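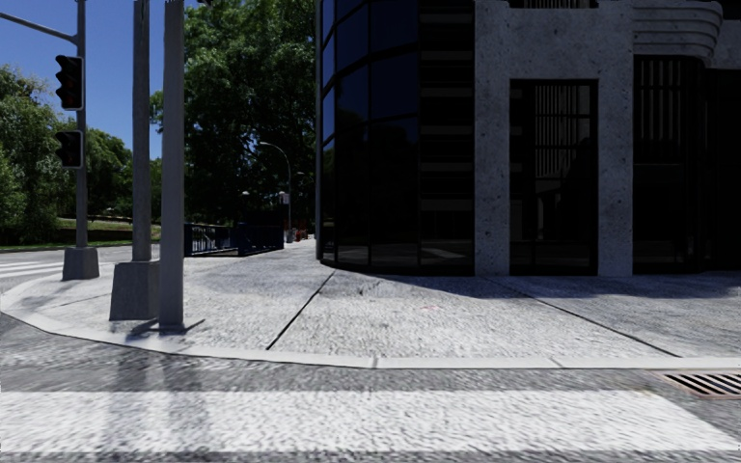
Straßenecke mit Zebrastreifen und Gully

Petition beim Stadtrat Wustlow einreichen

Laden Sie das Formular herunter und tragen Sie Ihr Anliegen in einem Satz ein. Nötig sind 200 Unterschriften von Wahlberechtigten. 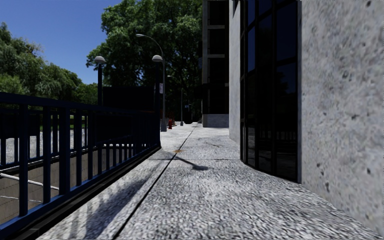
Gehweg in der Sonne

Geben Sie die Listen bis 3. Juli im Rathaus ab, Zimmer 322 – im Original, Kopien zählen nicht. Der Rat berät im September.
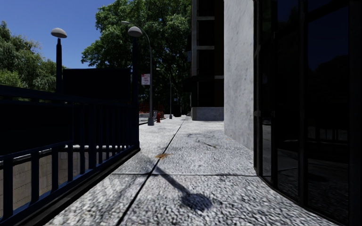 Wer darf unterschreiben?
Alle, die in Wustlow oder im Ortsteil Momley gemeldet und wahlberechtigt sind.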